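The Guest Rooms at Holub House: Laundry and Linens
A photo gallery from the Household Collections Office

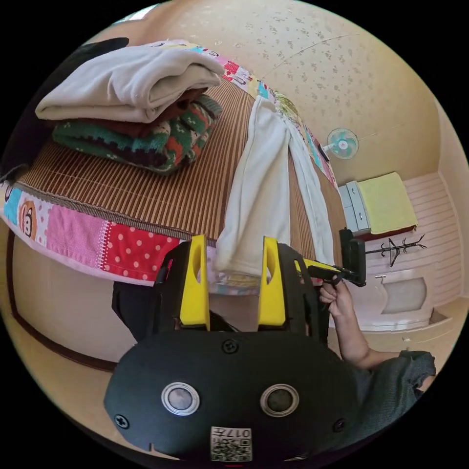
Text and captions: Nilmini Rathnayake
Editing: Veikko Salminen
Published February 24, 2024

The guest rooms at Holub House are furnished for ordinary use, with bedding and clothing kept in the rooms where they are needed. The gallery opens in the twin room on the upper floor. The full linen inventory lists 278 items and may be consulted at the Prirnley reading room by appointment.

1. White towel at the bedside. Towels are folded on the bed and then carried to the linen shelves on the landing.

2. Woven mat, bamboo or rattan. The fine parallel slats run over the bed, with patchwork showing along the edges. Mats of this type are used in the warmer months and put away in October.

3. Patchwork border. The panels are pink, light blue, white, and red with white polka dots. One carries the face of a cartoon monkey.

4. Folded clothes and blanket. A cream-white blanket lies on top of a reddish-brown garment and a green knitted sweater patterned in red, white and dark green. Knitwear is stored flat.

5. Far corner of the room. A small light-gray chest of drawers stands near the second bed, which has a yellow blanket. The wall fan has light teal blades, and the coat rack is black.

Requests for reproduction should be addressed to Azra Matić, Household Collections Office. Please allow 21 days for a reply.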